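Monday, 7:40 am

Notebook, returns sorting line, Skaltidberg site. Continuing from the Mavon changeover.

Mavon cell ran unattended from the start of the night shift. Log shows 2420 picks, 225 rejected to the manual lane. Reject rate is 9.3 percent. Day shift target before the changeover was written for people at the belt and counts cartons closed, so the two figures can't be compared yet. Need a common unit before the next review.

Breakdown of the rejects by bin label, read off the log:

- soft goods in film bags, largest group
- items shorter than the fingertip pads
- double picks, released and flagged
- no reason code (firmware gap, ticket open with Tresura)

The no-code rejects are the ones the manual lane complains about. When a code prints, the operator knows which table to send the item to. Without one, they open the bag, check the slip, and key it by hand. It was supposed to be occasional work and it now fills most of the first hour.

**Staffing.** Belt positions went from 5 to 2 at the changeover. The other three moved to exception handling and repack. On paper the headcount is flat. In practice the exception jobs have no fixed pace, and people have asked how their rate will be measured. Current answer is that it won't be until the codes are fixed. I would like that in writing from the shift office, as the old rate sheet is still pinned up by the time clock.

Second item from the floor: breaks. The old line stopped for everyone at once. The cell does not stop, so the manual lane backs up during break and the two belt operators come back to a full chute. Tried staggering on Friday. Chute level stayed under the sensor but the two of them no longer get a break together. Leaving it staggered for now, will ask again.

Third item: noise. Lower at the belt, higher at repack, where the compressor now sits. Meter borrowed, reading not taken yet.

**Training.** Jafarzadeh course module 2 covers jog mode and safe recovery after a stop. Both belt operators have passed. Exception handlers are not booked on it. They are the ones standing nearest when a bag jams, so they wait for a belt operator to walk over and clear the fault. Propose booking all three. Cost goes against the changeover budget if it is still open.

**Multi-finger hand.** Bench work toward the soft goods rejects. Suction on the Mavon cell loses seal on wrinkled film, and the two-jaw tool pinches through the bag onto the product. Checks to do before it goes anywhere near the line:

1. Cable routing. Needs a fixed path with strain relief before any wrist rotation.
2. Fingertip pads. Record wear against pick count from zero.
3. Thumb opposition. Confirm the closing point on a thin bag and a thick one.
4. Spare pads and who changes them. If it is the operators, it goes in module 2.
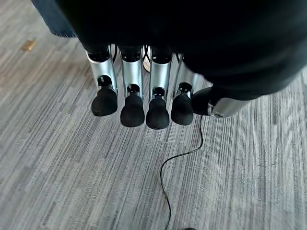 *Hand over the carpet, fingers down, thumb at right. Cable lies free on the floor.*

Point 4 came from the belt side and should be settled before the hand is. Suction cups were sold to us as a technician job. Within a month the operators were swapping them, with no time allowed for it on the sheet. Pads will go the same way unless the minutes are booked.

Open:

- common unit for throughput
- Tresura ticket, missing reason codes
- written statement on rates for exception handling
- course places, three
- sound reading at repack, compressor on and off
- cable clamp for the hand, check drawer before ordering

Log export saved under the cell folder. Next entry after the night run.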